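Cluvden 공유 작업장 / 장비 지원 게시판
티켓 64
제목: 천 집기 작업 시 그리퍼 폐합 불완전, 손목 카메라 기록과 개도값 불일치
등록: 2019년 5월 1일
장비: Illau 2지 그리퍼(자작, 손잡이형 및 암 장착 겸용)
제어 보드: Drillasel 서보 드라이버
상태: 조치 완료, 관찰 중

1. 증상

얇은 천을 집을 때 손가락이 끝까지 닫히지 않는다. 기록 파일의 개도값은 0 mm인데 실제 손가락 끝에는 틈이 남는다. 단단한 물체를 집을 때는 문제가 드러나지 않는다. 컵이나 블록은 개도가 충분히 큰 구간에서 접촉이 끝나기 때문에 오차가 있어도 파지가 성립한다. 천은 한 겹이 얇아서 그대로 빠진다.

손잡이형으로 사용할 때와 암에 장착했을 때 모두 재현된다. 다만 손잡이형에서는 방아쇠를 세게 당기면 틈이 줄어든다. 암에서는 줄지 않는다.

2. 재현 절차

가. 전원 투입 후 원점 복귀를 실행한다.
나. 천을 펼치지 않고 구겨진 상태로 탁자 위에 둔다.
다. 접힌 능선 한 곳을 골라 수직으로 접근한다.
라. 폐합 명령 후 들어 올린다.
마. 같은 위치에서 20회 반복한다.

결과: 20회 중 12회 미끄러짐. 미끄러진 회차와 성공한 회차의 개도 기록은 구분되지 않는다. 기록만 보면 전부 정상 폐합이다.

3. 확인한 항목

공급 전압: 폐합 순간 강하 없음. 정상.
서보 온도: 반복 시험 전후 모두 경고 없음.
손가락 패드: 실리콘 패드를 새것으로 교체. 변화 없음.
랙과 피니언: 이물 없음. 치면 마모도 육안으로는 확인되지 않음.
펌웨어: 직전 버전으로 되돌려 시험. 동일 증상.
카메라 동기: 프레임과 개도 기록의 시간차를 다시 측정함. 허용 범위 안.

시간차 항목은 처음에 가장 의심한 부분이다. 영상에서는 아직 열려 있는데 기록은 닫힘으로 나오므로 지연으로 보기 쉽다. 그러나 폐합 후 2초를 정지해도 틈이 그대로이므로 지연은 제외했다.

4. 작업 위치 조건

시험은 흰 원형 탁자에서 진행했다. 대상은 흰 줄무늬가 있는 남색 천이고, 주변에 가는 검은 끈이 걸쳐 있다. 유리벽 쪽에서 빛이 들어와 타일 바닥 일부가 밝게 나온다. 어안 렌즈라 탁자 가장자리와 유리벽이 모두 휘어 보이지만 개도 계산에는 영상을 쓰지 않으므로 왜곡 보정은 이번 원인과 무관하다.
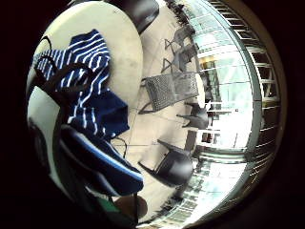
Ostapchuk: 원점 복귀 때 어느 쪽 끝을 기준으로 잡고 있습니까? 열림 쪽 스토퍼를 기준으로 하면 폐합 쪽 오차가 전부 손가락 끝에 몰립니다. 같은 도면으로 만든 그리퍼에서 피니언 고정 나사가 조금 돌아간 적이 있는데, 그때도 개도값은 끝까지 0으로 나왔습니다. 엔코더는 모터 축에 있으니 피니언이 축에서 미끄러져도 모릅니다. 나사를 보기 전에 축과 피니언에 펜으로 선을 하나 긋고 몇 번 닫아 보세요.

5. 추가 점검

위 답변대로 축과 피니언 측면에 기준선을 긋고 폐합을 반복했다. 단단한 블록으로는 선이 유지되었다. 손가락끼리 맞닿도록 빈 상태에서 닫자 선이 어긋나기 시작했다. 79회째에 눈으로 분명히 구분되는 정도가 되었다.

고정 나사를 풀어 보니 축의 평면부가 아니라 원주부를 누르고 있었다. 조립 당시 피니언을 축에 끼운 뒤 방향을 맞추지 않은 것이 원인이다. 나사 끝이 닿은 자리에 긁힌 자국이 있다. 지난 11월에 서보를 교체하면서 생긴 것으로 본다. 그 이후 천을 대상으로 한 작업이 없어서 발견이 늦었다.

원점 기준은 지적대로 열림 쪽 스토퍼였다. 설정 파일의 기본값을 그대로 사용하고 있었다.

6. 조치

가. 피니언을 분리하고 축의 긁힌 부분을 고운 줄로 정리.
나. 나사가 평면부에 수직으로 닿도록 재조립. 중강도 나사 고정제 도포.
다. 원점 기준을 폐합 쪽으로 변경. 복귀 시 전류 제한을 낮춤.
라. 원점 복귀 후 0.1 mm 틈새 게이지로 손가락 끝 확인.
마. 손잡이형과 암 장착용 설정 파일을 하나로 통합.

나사 고정제는 경화에 하루가 필요하다. 도포 직후 시험하지 말 것.

7. 조치 후 시험

동일한 천, 동일한 절차로 20회 반복. 미끄러짐 1회. 해당 회차는 접근 위치가 능선에서 벗어나 천의 평평한 부분을 눌렀고, 영상에서도 확인된다. 그리퍼 문제로 분류하지 않는다.

축 기준선은 시험 종료 시점까지 어긋나지 않았다. 선은 지우지 않고 남겨 둔다.

8. 남은 사항

조치 이전 기록 파일의 개도값은 신뢰할 수 없다. 폐합 구간의 오차가 사용 횟수에 따라 누적되므로 일정한 값을 빼는 방식으로는 보정되지 않는다. 해당 파일은 별도 폴더로 옮기고 이름 앞에 offset을 붙였다.

손잡이형에서 방아쇠를 세게 당길 때 틈이 줄어드는 현상은 손가락 링크의 휨으로 추정한다. 링크를 두꺼운 것으로 다시 출력할지는 미정.

다음 점검 때 기준선 위치를 확인하고 이상이 없으면 티켓을 닫는다.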